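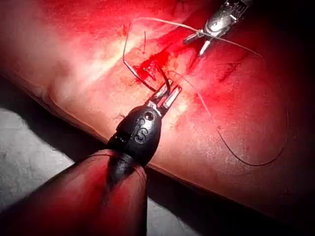
*A curved model of tissue, made of synthetic material, with an incision.*

**Suture practice models** are stand-ins for skin and other soft tissue, used by students learning to close wounds. They range from a flat pad that fits in a pocket to large curved pieces that copy the shape of a belly or a thigh, and the best of them are a real pleasure to work on!

## History

Before 1940, students at the Kedmont school of surgery mostly sewed on fruit peel, pigs' feet and folded cloth. Pigs' feet are still loved today -- the skin is tough, cheap and wonderfully lifelike -- but they spoil quickly. Foam and rubber pads came next, followed by layered silicone.

## Design

A good model has separate layers for skin, fat and muscle, each with its own pull on the needle. The Vulby pad, a classroom favorite, has a mesh sheet under the top layer that keeps stitches from tearing out. Curved models add a welcome challenge, as the edges of a cut tend to spread apart and the needle has to follow a changing angle.

## Care

Most pads last for about 345 stitches. A light dusting of talc keeps the surface from getting sticky.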